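Print | E-mail

2020-03-06, open day, Bratolholm

Eighteen visitors in the first group. I showed the pouring task on the Stelorel pair.
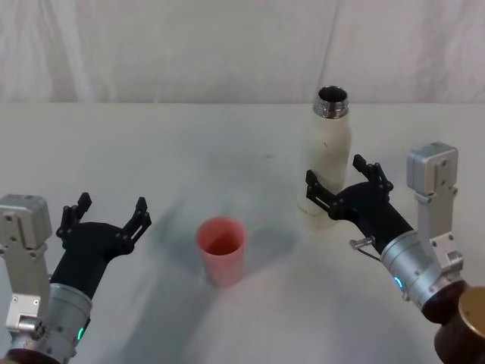 I spoke too fast at the start and must prepare shorter sentences for July.
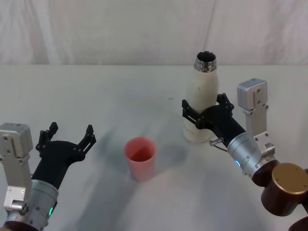

Comfort Dramani asked whether we could let guests choose the starting positions next time.
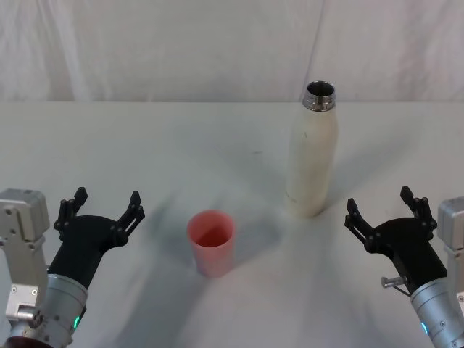

For the second group I want a slower programme. Aled can explain the grippers while both are open and away from the cup, as they are here.

Shares: 20 | Comments: 1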